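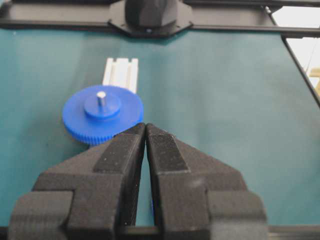
Spur gear

A spur gear is a wheel with straight teeth cut or molded around its rim, parallel to the shaft it turns on. It is the simplest and most common type of gear. Small plastic spur gears are found in toys, clocks, printers and classroom building kits.

By Karim Hamdy
July 4, 2018

Parts

The flat round part is called the face or web. Many plastic gears have a raised cylinder in the middle, known as the hub or boss. The hub gives the shaft more material to hold and helps keep the gear from wobbling. The hole through a gear is the bore.

Plastic gears

Plastic gears are light, quiet and cheap to mold. They can often run without oil. They wear faster than steel under heavy loads and can swell or soften with heat. Bright colors such as blue are common in teaching sets, where color may be used to tell one size from another.

Gear ratio

When two spur gears mesh, they turn in opposite directions. The ratio between them depends on their tooth counts. The Jetari classroom kit, sold in Putasthorpe, pairs a small gear with one that has three times as many teeth, so the small gear turns 3 times for each turn of the large one.

Last updated: August

Comments

Edileuza Rezende: Could you add a line on helical gears? My students mix them up with these.

Barrientos: The hub on my Jetari gear split after five years. Does the kit maker sell single gears?

Trurnora: Try a hobby shop. Measure the bore before you order.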